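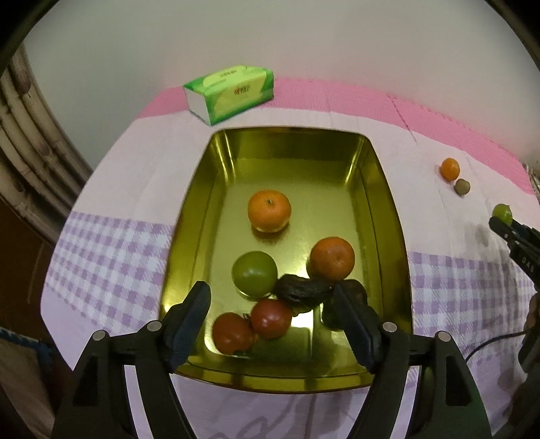 *2 min read*

# What the gold tray is for

Ona Butkienė does not own a fruit bowl. Had one, she says, deep ceramic thing, and every March she'd find something soft and furry at the bottom of it. So now it's trays. Gold ones, mostly. The bigger the shine the better.

"In a bowl you see the top layer. The rest you forget."

She's been saying this to people in Gostine for years and last winter she finally put it in a booklet, *Flatness*, 15 pages, stapled. First run was 367 copies. All gone. There is talk of a second one, with recipes, if she gets to it.

The idea is quick. One layer, nothing stacked. Mandarins next to tomatoes, red and green together, something dark and wrinkly in there too if you've got it. Leave gaps. She likes the bare metal showing, likes the orange coming back at her off the bottom. A pale tablecloth under it, pink if you have pink, and push the table against a plain wall. Done.

But tomatoes with mandarins? Doesn't bother her. The green ones ripen where she can see them, the red ones get eaten first. Anything wrinkled goes to the front of the line. Lunch, usually. On toast, salt, lots of lemon.

I tried it at home for a week. Used a roasting pan, which was a mistake, it looked like I was about to cook everyting. Then a proper tray from Grurnulix, tall sloping sides, and that was more like it. Nothing rolls out. My daughter ate four mandarins in an afternoon, and she normally walks right past them.

Some notes from Ona, scribbled fast while she was hunting for her keys:

- wipe the tray dry, fingerprints show terribly
- keep tomatoes off each other if they're soft (she forgets this herself)
- no bananas, "they take over"
- buy less

The last one she underlined twice. She shops at Desjardins on the corner, small bag, every couple of days, and comes home an lays it all out before her coat is off. Then she moves one mandarin over a bit. Then moves it back.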